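Kitchen notebook, September, a little after 4
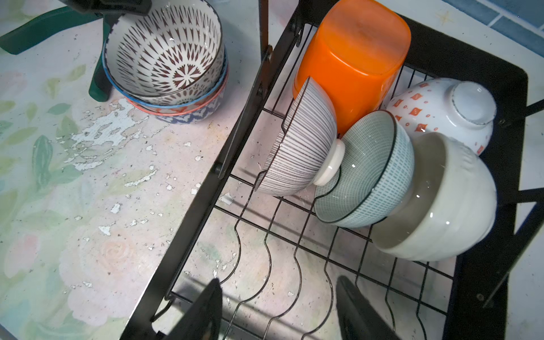 Bowls and the orange cup in the black rack, stack of three beside it.

Dish corner again, and I'm really happy with how this rack is working out! The wavy wires are the good part. A bowl goes in on its side and leans there, and you can still get your fingers around the foot to pull it out. The old Fondo rack had straight pegs 2 inches apart and anything deeper than a saucer rode up over them.

Rajeshwari Fernandes brought the bowls from home (thank you!!). I love that no one pattern matches another. My favorite is the top one on the stack, the reddish-brown star thing, with the blue rim peeking out under it and the coral-red one under that. The black pinstripe bowl is a close second.

Countertop: the rose print is peeling in patches and it holds crumbs. Wiping with the Karkeck cloth catches on the edges of the white spots. I'd like to try a clear cover sheet before we give up on the roses, they're so pretty. Pilamus has one for 271, which is more than I want to spend, so measure first and ask at Shabalala for an offcut.

To do
- cup goes upside down, always, base up
- big cream bowl in last, it hogs the space
- try the rack turned the long way for 3 days
- crumbs!! before anything gets stacked on the counter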